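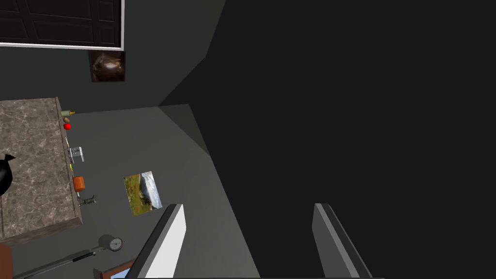

Slide 4. Gripper view in the simulated kitchen, fingers apart, nothing between them.

Speaker notes: Teaching by hand, teaching at a distance
Aug 13, 2018

Leave the slide up while people sit down. Start with the question of who is doing the teaching. In our case it is whoever has the controller, and for most of the Pestmont sessions that was a person with no robotics background.

Two ways to show a robot a task. You can take hold of the arm and move it through the job, or you can sit away from it and drive it by remote control. We began with the first. It is quick to learn and people like it, but your own hands and sleeves get into the camera view, and the robot will not have those to look at later on.

So we moved to remote control, and did the early practice in simulation. Point at the slide: this is all the operator gets from the gripper. You have two grey fingers, the marble counter on the left and small things along its edge. The red one that looks like an apple is the easiest to find. Ask the room how they would get to it from this position. Wait for answers. Most people say "go left" and forget about height.

Mention the dark area on the right. Operators lose their bearings when a large part of the view is black. Our advice is to back off slowly until something familiar comes in, then carry on.

Practice results. New operators had 65 attempts each, split over 3 days. The first day is mostly bumping into the counter. We keep the failed attempts but store them separately. Fomodine kept everything in one folder and we spent a good part of September sorting it out.

Pauses. People stop to think, and the robot learns to stop as well. We trim anything over 2 seconds. Araújo, our replay tool, does this on loading, but check the cut before the grasp. It sometimes takes off too much.

If there is time: the Trirnia arm, where we went back to moving it by hand for wiping tasks. Pressure is hard to judge over a remote link. Skip this if we are past the half hour.

Questions. Someone will ask whether practice in simulation carries over to the real arm. Say that it helped our operators with steering and did very little for their grip. The handout has the session sheet on the back.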